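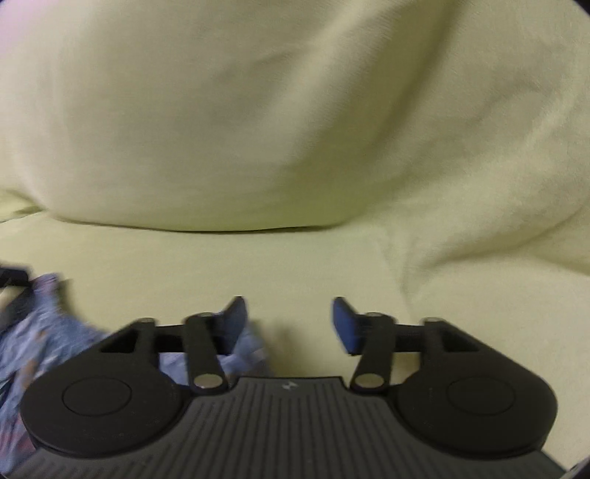
3.2 Sleeping arrangements and length of stay

Most of the young people in our sample did not come to a host home straight from their parents. They had usually spent time on the couches of friends, with an older cousin, or in a shelter that did not sort its rooms in a way that worked for them. By the time a host placement was offered, many had moved several times in one school year. We therefore asked about the whole chain of places, starting with the first night away from home, and treated the host placement as one link in it.

The two programs handled rooms differently. Ullham required each host to provide a private bedroom with a door that closed. Trestano allowed a shared room if the young person agreed in writing and if the other occupant was close in age. Staff at Trestano told us the looser rule was adopted to keep rural hosts on the list, as few of them had a spare room. Neither program assigned rooms by the sex recorded on school or medical papers. Transgender and nonbinary youth were asked where they wanted to sleep, and the answer was passed to the host before the first visit.

We interviewed 12 young people who had stayed in a host home for at least four weeks. Interviews lasted roughly an hour and were held at a place the young person picked, most often a library or the program office. We did not ask why they had left home unless they brought it up. All but two did. The reasons they gave were close to those in earlier work: a parent found out about a relationship, a parent refused to use a new name, or an argument about church attendance turned into an order to leave.

Figure 2. Steps from referral to host placement in the two programs. Ullham places the home check before the first meeting between host and young person; Trestano places it after. Both end with a review at four weeks.

The order shown in Figure 2 mattered more than we had expected. In Ullham, a young person could wait a long time without meeting anyone, and several described this as the worst part of the process. In Trestano the first meeting came early, sometimes over a meal at a diner, but a match could still fall through when the home check turned up a problem. One participant had met a host family twice and had already told friends about the move when the match was withdrawn. She stayed in the shelter for another month and then declined a second match.

Privacy came up in every interview, whichever rule the program used. Participants talked about being able to change clothes, take a call, or cry without being asked about it. Those in shared rooms did not report lower satisfaction overall, although they were more likely to say that they spent evenings out of the house. Hosts tended to rate the importance of a private room lower than the young people did. They gave more weight to shared meals and to knowing when someone would be home.

Money was a smaller concern than we had assumed when we wrote the interview guide. Hosts in both programs received $350 a month, and most said it covered groceries and little else. Young people rarely knew the amount. Two who did know said it made them feel better about eating there.

We coded the interviews using the scheme from the Zenero pilot study, with one change. Hyvönen's category of "house rules" was split into rules set before arrival and rules added later, as participants spoke about these in very different terms. Rules added later are taken up in Section 3.3.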